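Grewal Studio Building: Sewing and Cutting Room Inspection, With Comments
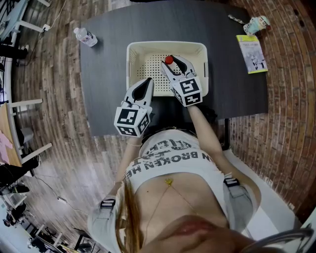

Issue 52, page 2

Site: second-floor sample room, shared by Kusell and Worent
Inspected by: Ghada Obeidat
Date: 8/8/18
Read and signed by: Josée MacDonald

Marks used: OK, FIX (before next use), WATCH (look again at next inspection).

CUTTING AREA

Straight-knife cutter, guard lowers fully: OK
Guard spring was replaced in March and still moves freely.

Mesh glove hung beside cutter: FIX
Glove is there but the wrist strap is torn. Left-handed glove only. Worent has two left-handed cutters who need one for the other hand.

Blades disposed of in sharps tin: WATCH
Tin is nearly full. Two rotary blades were found loose in the pattern drawer, wrapped in muslin scraps. Put them in the tin during the visit.

Cutting mats lie flat: OK

SEWING MACHINES

Needle guards fitted: FIX
Missing on the second lockstitch by the window. Machine tagged and unplugged. Kusell has a spare guard on order.

Belt covers closed: OK

Overlocker thread stand steady: WATCH
Pole leans when loaded with large cones. Tightened by hand, needs a proper washer.

Foot pedals and cords clear of walkway: FIX
Cord from the buttonhole machine crosses the route to the fire door. Moved for now – it will creep back unless it is clipped to the bench leg.

PRESSING

Irons returned to rests: OK

Steam boiler pressure valve tested: OK
Tag is signed and in date.

Heat-proof mat under each iron: OK
One is scorched through at the corner but still covers the board.

Vacuum table foot switch: WATCH
Sticks on. Staff have been turning it off at the wall.

FABRIC STORE

Bolts stacked no higher than shoulder: FIX
Coating wool for the Giltar graduate show is piled above the top rail. The rack plate gives a limit of up to 1,000 pounds and the wool is heavy. Move the lower-grade canvas to the floor pallets and bring the wool down.

Step stool feet: OK

Dyes and spot cleaner in closed cabinet: OK
Labels readable. One jar of fabric paint had no lid and was thrown out.

EXITS AND FIRE

Fire door opens fully: OK
Dress forms had been parked in front of it at the last visit. They are now along the back wall.

Extinguisher 83, pressure in green: OK

Smoke detector tested: OK

FOLLOW-UP

Items marked FIX go to Josée MacDonald, who will sign each one off on the sheet by the door. The lockstitch stays unplugged until the guard is on. Please leave the tag in place – it was removed once before and the machine was used the same afternoon.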